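Monday, January 10, 2022

1/ Joltarar's governance forum has a new proposal up to move the bridge contracts from the old multisig to a set of "professional validators" run by Brondach. I've read the whole thing twice and I have questions. Long thread, mute me if you hold no JLT and value your evening.

2/ What's proposed: the bridge currently needs signatures from a group of keyholders elected last May. The proposal retires them and hands signing to 17 validator nodes. Brondach operates the nodes, picks the hosting, and writes the software.

3/ So that's 17 nodes and one company. I keep seeing "17 independent validators" in the replies. Independent of what? If one firm holds the deploy keys for all of them, you have one validator with a big hosting bill.

4/ The proposal says keys are "logically separated." I asked on the forum what that means. I got a link to a diagram. The diagram has boxes with dotted lines between them. I still don't know what it means.

5/ Threshold is the other thing. Current draft says a transfer out of the bridge needs 70 percent of validator weight. Fine, sounds high. But weight is set by a parameter, and the parameter can be changed by the operator "during maintenance windows." Maintenance window isn't defined anywhere in the document. I searched.

6/ People say the old multisig is slow. It is! I've waited two days for a withdrawal and I complained about it on here like everybody else. Slow signers who don't know each other are still doing something for you while you wait.

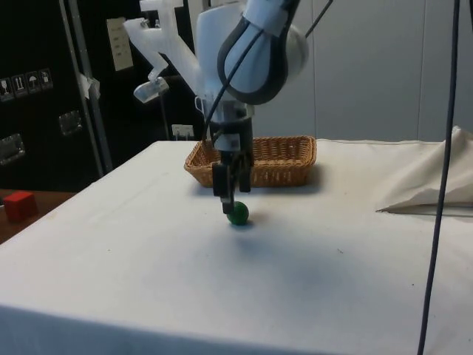

7/ Everett Mbeki replied to the last post that the old keyholders missed so many signing rounds last year that the bridge was down more than the chain was, and that he'd take one company with a pager over a group chat that goes quiet every weekend.

8/ Fair hit, and I don't have a great answer to the weekend problem. Replace the keyholders who don't show up, then. The forum has a removal process and it has never been used. Try that before you hand over the contract.

9/ Also "one company with a pager" assumes the pager is in the contract. Read section 4. There is no response time. There's "commercially reasonable efforts," which I have seen in enough agreements to know how much it weighs.

10/ Now the vote itself. The temperature check passed with 97 percent in favor and everyone is quoting that number like it settles something. Look at the wallets. Most of the yes weight came from 2 addresses, and both were funded from the same exchange account the week before.

11/ I'm not saying who that is. I don't know who that is. It could be a fund that really likes Brondach. I would just like whoever it is to post on the forum and say so, with the same enthusiasm they showed when voting.

12/ "But there's an audit." There's an audit of the contract code. Plirnness did it and it looks decent to me, I've got no complaint about their work. They say on the first page that key management and operator procedures were out of scope. Key management and operator procedures are the entire proposal.
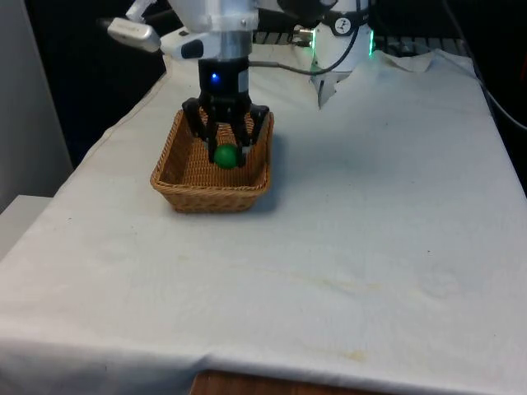
13/ What I'd want to see before the binding vote

— Node operators who aren't Brondach. Doesn't have to be all of them. Enough that Brondach alone can't reach the threshold.

— The weight parameter behind a timelock, with no maintenance exception. If it's an emergency, pause the bridge. Pausing is already in the contract.

— Section 4 rewritten with hours in it.

— A way back. Right now the handover is one transaction and the return trip isn't described. Who signs it? Brondach's nodes, as far as I can tell.

14/ Someone will bring up Ho, because someone always does. Yes, the Ho bridge moved to a single operator and nothing bad has happened. It has also been live for less time than my current phone. I'd call that "no data yet."

15/ I asked the proposal's author about the return path this morning and was told it "can be handled in a follow-up proposal." Maybe. Follow-ups on this forum have a way of sitting in draft until the person who promised them changes jobs.

16/ I'm voting no on this version. If the operator list changes and the timelock goes in I'll probably vote yes and grumble about the fee schedule, which I haven't even gotten to. It's in appendix B and it's worse than you think.

17/ If you delegated to somebody last spring and forgot, go check how they voted on the temperature check. Mine voted yes with no comment. I've moved my delegation back to myself, costs a little gas, takes a minute.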